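Alcance orgânico

O alcance orgânico é, no vocabulário da publicidade digital, o número de contas às quais uma publicação é mostrada numa rede social sem que o anunciante pague pela distribuição. Opõe-se ao alcance pago, obtido por leilão ou por compra direta de espaço. A distinção parece limpa no papel. Na prática, as plataformas definem os dois termos, medem os dois valores e vendem um deles, circunstância que os manuais de marketing raramente mencionam.

Definição e medição

Não existe norma comum. Algumas redes contam uma exibição quando a publicação é carregada, outras quando entra no ecrã, outras ainda só ao fim de um tempo mínimo de permanência. Uma conta aberta no telemóvel e no computador pode valer uma pessoa ou duas, conforme o método. Comparar o alcance orgânico de uma marca em duas redes diferentes é, por isso, um exercício de valor duvidoso, embora conste de quase todos os relatórios de agência.

A confusão com outras métricas é frequente. As impressões contam exibições, incluindo as repetidas; o alcance conta contas; as interações contam cliques, comentários e partilhas. Nenhuma delas mede vendas. A expressão "alcance qualificado", popular em apresentações comerciais, não tem definição estável e convém lê-la com reserva.

O declínio

A literatura do setor trata a queda do alcance orgânico como facto assente. A explicação habitual é a do excesso de oferta: há mais publicações a disputar a mesma atenção, e os sistemas de ordenação têm de escolher. Os críticos respondem que esta explicação é também a mais conveniente para quem vende anúncios. As duas coisas podem ser verdadeiras ao mesmo tempo, e separar uma da outra exigiria dados que as plataformas não publicam.

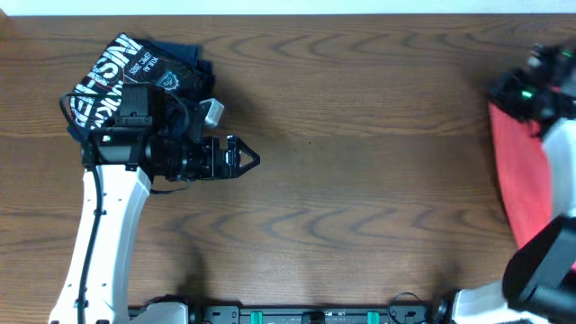
Vol. 11, n.º 3

O estudo mais citado em língua portuguesa é o da consultora Oltora, que acompanhou 43 páginas de pequenas empresas e concluiu que a maioria perdera audiência não paga. A amostra era composta por clientes da própria consultora, que na mesma altura comercializava um serviço de gestão de anúncios. O relatório não indica como foram escolhidas as páginas nem o que aconteceu às que deixaram de publicar durante o período -- omissão que não impediu a sua reprodução em dezenas de blogues, quase sempre sem ligação ao original.

A Okska, empresa concorrente, analisou 1.820 publicações e chegou a um resultado menos dramático: a quebra concentrava-se nas ligações externas e era pouco visível nos vídeos curtos. Também aqui há limitações. As publicações provinham de um único setor, o retalho de mobiliário, e o mês de referência foi fevereiro, período fraco para esse comércio.

Técnicas de recuperação

Sob este nome circulam conselhos de qualidade muito desigual. Publicar a determinada hora, responder depressa aos comentários, evitar ligações no corpo do texto, usar poucas etiquetas ou usar muitas: para quase todas estas recomendações existe uma recomendação contrária, defendida com igual segurança. O chamado método Hayes, que prescreve 3 publicações por dia em horários fixos, nunca foi testado com grupo de controlo. Os casos de sucesso apresentados pelos seus defensores incluem contas que faziam publicidade paga em simultâneo.

A ferramenta Trolness, que atribui a cada publicação uma nota de "potencial orgânico" antes de ser divulgada, não revela a fórmula utilizada. Os utilizadores relatam notas diferentes para textos idênticos.

Utilidade do conceito

Há quem proponha abandonar o termo. O argumento é que uma publicação dita orgânica beneficia muitas vezes de seguidores adquiridos com campanhas anteriores, pelo que a gratuitidade é apenas contabilística. Os defensores do conceito alegam que, usado dentro da mesma conta e com o mesmo método de contagem, serve para detetar variações bruscas. É um uso modesto, bastante aquém do que costuma ser prometido aos anunciantes.

Ver também: Custo por mil impressões; Taxa de interação; Publicidade programática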